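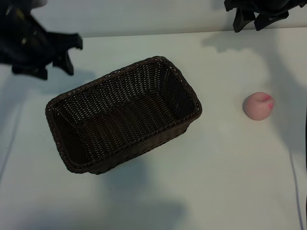

Fludham Foot Care Project
Progress report to the Colville Fund
25 Sep 2019

This report covers the first half of the second grant year, from April to the present. It follows the headings in the grant agreement. Spending is reported separately on the form your office sent us.

Background

The project offers foot checks to adults with diabetes in Fludham and the farms and small towns around it. Many of these people see a doctor once or twice a year and do not have their feet looked at in between. Loss of feeling in the foot often comes on slowly, and a blister or a cut can go unnoticed until it is infected. The grant pays for nurse time, supplies, mileage and part of the rent at the Quan Street clinic.

Foot checks

Our target for the full grant year is 200 adults checked at least once. We are on pace to meet it. Attendance was good in the spring, dropped during the hottest part of the summer, and has come back since school started. The summer drop was larger than we planned for. Next year we will schedule fewer clinic sessions in those weeks and move the nurse hours to the fall.

Each check takes about half an hour. The nurse looks at the skin and nails, feels for pulses, tests for feeling with a nylon filament, and looks at the shoes the person came in wearing. People go home with a written copy of what was found. With their permission a second copy goes to their regular doctor.

The most common findings were dry or cracked skin, thick nails the person could no longer cut safely, and shoes that were too narrow. A smaller group had reduced feeling in one or both feet. They are asked back every three months instead of once a year. Anyone with an open sore is referred the same day. The hospital wound clinic has agreed to hold two appointments a week for our referrals, and so far that has been enough.

Home visits

Home visits began in June, two months later than the work plan said. The delay was caused by the insurance on the vehicle, which had to be rewritten to cover a nurse carrying clinical supplies. That is settled. Visits are going to people who cannot drive or who have trouble with the clinic steps.

The visits take longer than we allowed. Most people want to talk about their medicines and their meals as well as their feet, and the nurse has ended up answering questions about insulin storage and low blood sugar at nearly every stop. We do not see this as wasted time, but it means fewer visits in a day. We have changed the schedule from five a day to four.

Group classes

The evening class on daily foot care has three sessions: looking after skin and nails, choosing shoes and socks, and when to call for help. We ran the full set twice. The second round was better attended, partly due to a notice in the Colville water bill. People who missed a session were allowed to make it up in the next round, and most did.

The handout was too long and the print was too small. The new version is a single sheet in large type, in English and Spanish. The Spanish text still needs a second reader before it is printed.

Records

We moved from paper forms to Skulumon, the patient tracking system named in the grant application. The move was harder than expected. Old records had to be typed in by hand, and the reminder letters went out with the wrong clinic hours for most of a month. We called the people affected. The reminders are now correct, and a staff member reads each batch before it is mailed.

Skulumon can tell us who is overdue for a repeat check -- something we could not do with paper. It cannot yet separate clinic checks from home visits in the same report, so that split is still being kept in a spreadsheet.

Changes we are asking for

We would like to move the unspent mileage money from April and May into supplies. Filaments wear out and lose accuracy with use, and we are replacing them more often than budgeted. The total amount of the grant would not change.

We would also like to push the patient survey back to January, so that it can include people seen at home. The questions are written and could be sent to you now if that is useful.

Next six months

Clinic sessions and home visits will continue on the current schedule. A third round of the evening class starts after the holidays. We plan to contact everyone who is overdue for a three-month check, first by letter and then by phone. The lease on the Quan Street rooms is up for renewal in the winter, and the landlord has said to expect a small increase. We will send the new figure when we have it in writing.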